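Dranetti Community Kitchen - Progress Report to the Bundik Fund
02/09/2026

We're halfway through the game-day snack booklet and I am so pleased with how it's coming along! The plan was two batches of recipes, hot dips first and handheld things second, all cheap enough for a crowd and easy enough for someone who has never hosted before. The dips are finished. The handhelds are close behind, with 11 recipes tested and written up.

The Dekker Street tasting night drew 125 people, far more than we had chairs for. The white bean and roasted pepper dip ran out first, so we've doubled the quantities on that page. The baked pretzel bites need another go - they were great from the oven and pretty tough an hour later. 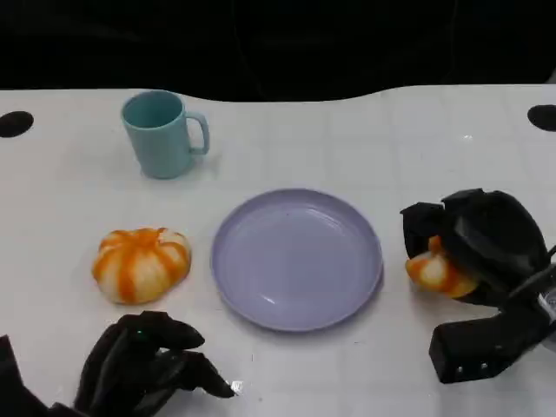

Spending so far comes to $3,254, almost all of it groceries and oven time at the Mendel hall. Cheese cost more than we budgeted, and we made that up by switching to dried beans and buying tortillas by the case. Receipts are in the shared folder.

Still to do: retest the pretzels, settle on a meatless slider (the mushroom one is my favorite, but it falls apart), and get the shopping lists onto one page per menu. Printing is set for October. We'd love to have you at the next tasting - come hungry!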